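The yellow years

Why every rental in Itville was once the colour of mustard, and why it's coming back
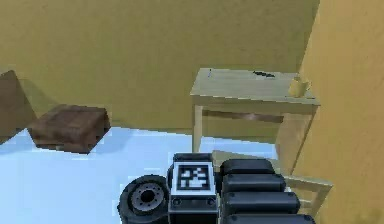
Mustard-olive on the back wall, a lighter tan on the right, pale floor.

Ask anyone who rented in Itville before the boom. Yellow. Not a nice yellow either. Hallway, bathroom, inside of the cupboards. You'd peel off a poster and find more of it, brighter.

The paint came from Hrubý, the old mill on the river road, which sold it by the drum to landlords. Cheap, thick, covered anything. Went on over wallpaper, over damp, over light switches if the painter was in a rush. I had a flat on Pakia Street where the window was painted shut in it. Lived there 6 years. Never opened that window.

Then white happened. Agents wanted white, then grey, then a sort of porridge. Hrubý closed the mill one May and the last drums went for the price of the lids. People bragged about how many coats it took to bury the stuff. Three if you were lucky. My neighbour gave up at four and hung a rug.

And now? Walk into Trarnen, the paint shop beside the bakery, and there's a queue at the tint machine. Ochre, olive, straw, a brown one like strong tea. Their book of warm colours has 62 cards in it and the corners are worn off the yellows. A four-litre tin of the good matte is $43, which would've bought a whole drum back in the day and probaly the ladder.

The trick, the counter staff told me, is two tones. Darker on the wall you face, lighter on the one beside it. Keep the floor pale or the whole room goes to soup. Test it at night as well as morning — a mustard that's lovely at breakfast can look like old custard under a lamp. I tried a patch behind the couch. Custard. Tried again, greener this time, and I've stopped noticing it, so that one stays.

Not everybody's keen. The older tenants on Pakia Street got a letter offering them a choice of colours for the stairwell and the answer came back white, thanks, in capitals. Fair enough. They did there time.

But the younger lot never had to live with it. To them it's warm, a bit seventies, good with plants. One couple down the hill stripped back a bedroom, hit the original Hrubý coat and left it bare, chips and all. Took them two weekends and a blister each. They're trying to match it for the hall now. Trarnen has mixed five samples so far, all a touch too clean.

Contact the magazine | © 24 Jul 2025 | Back to top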